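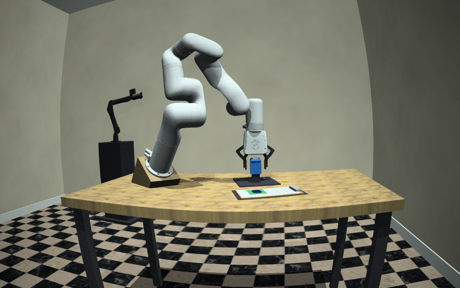 Figure 4. A small blue block upright on a flat black platform, between two black gripper fingers. Computer rendering.

4.2 Basic and modified colour words

The 52 speakers gave 1674 colour answers between them. Of these, 1014 were a single basic word such as blue, black or white with nothing added to it. The rest either carried a modifier (pale, dark, dirty, bluish) or used a word from outside the basic set, such as beige, cream, slate or stone. Answers that named only a material, with no colour word, were coded separately and are left out of the totals.

Blue was the steadiest term in both towns. Speakers in Lilldale and Drendudholm used it without a modifier for most of the middle of the range, and they seldom changed their answer when the same sample came up again in the second sitting. Disagreement began at the dark end, where some speakers moved to navy and others went straight to black. Older speakers in Drendudholm were more likely to choose black. We had expected the reverse from Goossens's pilot interviews, in which navy was common among people who had worn a school or work uniform of that colour.

Grey and beige behaved differently. Hardly anyone was content with grey alone once two greys had been named close together, and the second was nearly always given a modifier, whichever of the two came first. Beige attracted the widest spread of replacements.

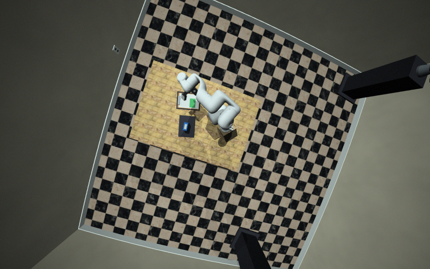
Four of the Lilldale speakers refused the word altogether. One said it belonged in a catalogue, and another used biscuit throughout, including for samples that others called yellow. In Drendudholm the word was accepted more readily, though often with a hedge in front of it ("sort of beige", "beigey"). Following Nishad's coding scheme, we counted hedged forms as modified answers. Counting them as basic would narrow the gap between the towns but would leave the order of the terms unchanged.

Age and town were entered together in the model for each term. Town had a clear effect for beige and a weak one for grey. It had none for blue or white. We make no claim about speakers outside the two towns, and the Treloar recordings, which were made with a shorter word list, are not directly comparable with ours.

A further difficulty is the order of presentation. Lists were shuffled for each speaker, but the first sample was always a strong colour so that the task would be easy to grasp. Section 4.3 repeats the counts with that first answer removed.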